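Visit to the Durkach household automation workshop, Oltstead 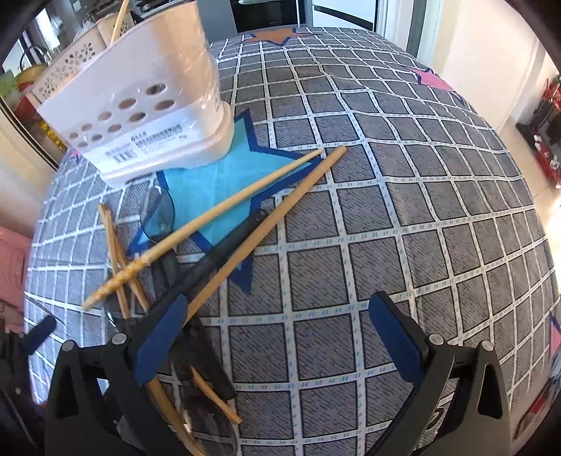 The purpose of the visit was to establish how far machines can now be trusted with ordinary chores in the home and on the shop floor. Our party of five was received at the Oltstead site in June and spent the morning in the domestic section and the afternoon at the packing benches.

Sorting of small household items took up most of the morning. Chopsticks, thin bamboo sticks, scissors and a plastic utensil caddy are among the things with which the domestic section is concerned. Our hosts consider such items harder than plates or boxes. A thin stick lying flat on cloth offers very little to hold, and where two sticks cross, lifting one is liable to shift the other. Scissors raise a question of safety as well, and the section has written separate handling rules for them.

We were shown the Vullthorpe arm at work on cutlery. In 13 attempts at placing a fork in a drawer tray it succeeded in all but 3. The failures were slow to correct, and on 2 occasions a member of staff had to step in. The party noted that a person would have cleared the same drawer in well under a minute.

The packing benches gave a better impression. Items there arrive one at a time and in a known position, and the Šindelář line ran without a stoppage while we were present. Staff were frank that this depends on the goods being uniform - mixed orders are still packed by hand.

It is our view that fixed, repeated tasks on the shop floor are ready for wider trial. Tidying a table of mixed objects is not, and we would not advise members to plan spending on that basis at present. Durkach has offered a second visit once the new fingertip pads have been fitted to the Vullthorpe arm, and the offer has been accepted.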